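The Dornel Two-Slice Bread Knife and Board Set

Sold by Nonness Kitchen & Table

We have been selling bread knives for a good long while now, and if there is one thing customers ask for again and again it is a knife that will get through a proper crusty loaf without squashing the middle flat. The Dornel is our answer to that, and it has been the best-loved thing in the shop since it arrived last September. It comes with its own beech board, a crumb tray that slides out from underneath, and a little folded card of care notes that we do hope you will keep in a drawer somewhere.

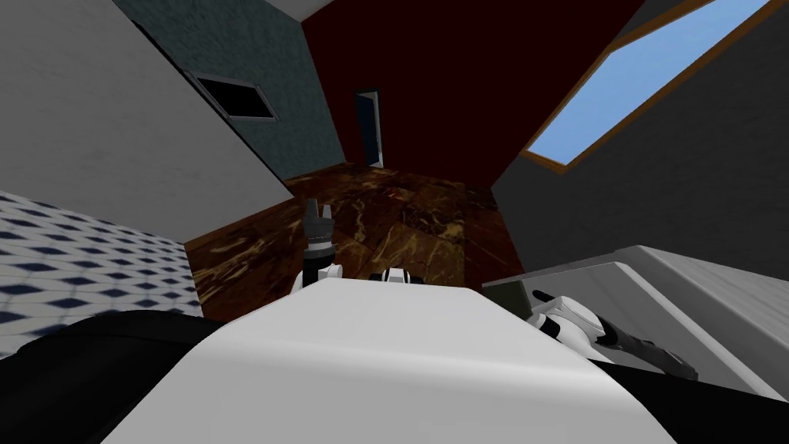
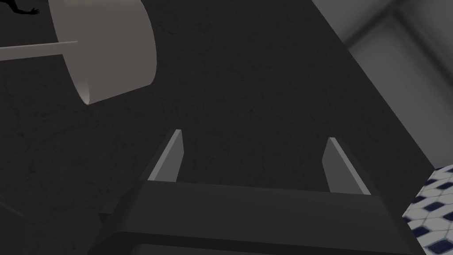
Can I put the Dornel knife in the dishwasher?

We'd ask you to wash it by hand, please, in warm soapy water, and dry it straight away with a tea towel. The steel will put up with the odd trip through the machine, but the handle is oiled walnut and will go grey and rough before very long. The board should never go in at all.

About the knife

The blade is long enough for a big round farmhouse loaf and has a gentle curve to it, so you can rock it down through the bottom crust at the end of the slice (always the hardest bit, we find, especially on a sourdough that has been left out overnight). The scallops along the edge are wide and rounded. Older bread knives tend to have small sharp teeth that tear at the crumb and leave half of it on the worktop, and once you have used the wider sort it is very hard to go back to the other!

The handle was drawn up for us by Ignacio Benítez, who has been making kitchen tools in his own small workshop for most of his working life and who sent us more trial handles than we could find pockets for. The one we settled on is slightly fatter at the back than at the front. It suits large hands and small ones, and it is just as happy in the left as in the right.

About the board

The board is solid beech, oiled once before it leaves us. On one side you will find a row of shallow grooves that let the crumbs fall through to the tray, and the other side is quite plain, for cheese or fruit or whatever else you fancy. There are 2 rubber feet at each end of the tray to keep it from wandering about while you cut. Do give the wood a wipe of food-safe oil every month or so for the first year, and after that whenever it starts to look thirsty.

Made in small runs

Each run is 1,000 knives, and when a run has gone there is usually a bit of a wait for the next one. We know that can be a nuisance if you are after one for a wedding or a birthday -- do ring us if you have a date in mind and we will tell you truthfully whether we can manage it.

Sharpening

A bread knife needs sharpening far less often than people think, and most homes will get several years out of the edge as it comes. When it does begin to drag, please send it back to us and we will see to it. The first 2 sharpenings are free and after that we charge only for the post. Wrap the blade well in card, and pop your name and address in the parcel, as we have had one or two turn up with no note at all and had a fine old time working out where they should go.

What's in the box

Dornel bread knife, with card blade sleeve
Beech board with slide-out crumb tray
Care card
Guarantee slip (12 years on the blade, please fill in and keep)

Goes nicely with

The Sovico butter dish, in cream or slate blue, sits on the plain side of the board as if it had been made for it. We also stock the Han linen bread bag, which keeps a loaf going a day or two longer than a paper one and washes beautifully.

Delivery

Orders placed before noon on a working day are packed the same afternoon. Knives are sent only to adults, and the driver may ask to see something with your date of birth on it, so please have that handy. If you have changed your mind, you can send the set back unused within the month -- we'll refund you as soon as it is safely home.

Join our newsletter for recipes, new arrivals and the occasional sale. You can unsubscribe whenever you like.

Contact us | © Nonness Kitchen & Table | Back to top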